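Tabletop Cell Rules: Frequently Asked Questions
Murircombe Manipulation Lab — Bench Procedures, Revision 5
Last revised 26 January 2020

Who do these rules apply to?
Anyone running a single-arm sorting or clearing task on the Murircombe benches, including visiting operators from Praton. Bimanual work is covered by the Groltness procedure and is not dealt with on this page.

Where do the containers go?
At the back of the table, near the wall, open side up. Leave a clear gap between them so the fingers can come down on either one without touching its neighbour. Containers of different height and wall pattern are preferred. A solid bin beside a perforated basket is acceptable.

What is the cloth for?
It marks the pick area. Objects start on the cloth and containers stay off it. A plate or similar flat item may overlap the back edge, provided it is stable. The colour of the cloth must contrast with the tabletop.

How should the gripper be checked before a run?
Close the fingers fully and view them from the wrist camera. The tips should meet. Scuffing on the finger surfaces is normal wear and is not logged. Loose seams or lifted edges are a fault — stop and fill in Form 16.
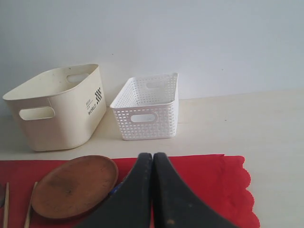
Can food items be used?
Yes, if listed on the bench inventory. Fruit, eggs and breaded pieces are permitted. Replace any item that has split or leaked. Items that have been on a bench are not to be eaten.

Are knives allowed?
Table knives only. Lay the knife flat on the cloth with the blade pointing away from the containers. Kitchen knives and anything with a serrated edge need written approval under Clause 33.

What counts as a valid placement?
The item must be inside the rim of the container when the fingers open. Lower it; do not drop it from above the rim. Items already in the basket may be touched by the incoming item but must not be pushed out. An item resting across the rim is recorded as a failed placement, even if it later settles.

Does the arm cable need to be secured?
A hanging loop is permitted on the outer side of the arm. It must not catch on a container at any point in the programmed path. Test the full path at reduced speed first. 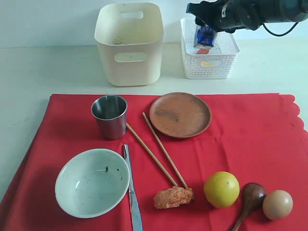

Placement into the perforated basket, with tableware and food items on the cloth.

May an operator reach in during a run?
No. Pause the arm, wait for the status light, then reach in. Resume from the controller only.

Where are faults reported?
Use the Sriwong log, category 441. Include the bench number and the container in use. Entries from before May were kept on paper and can be requested at the lab office.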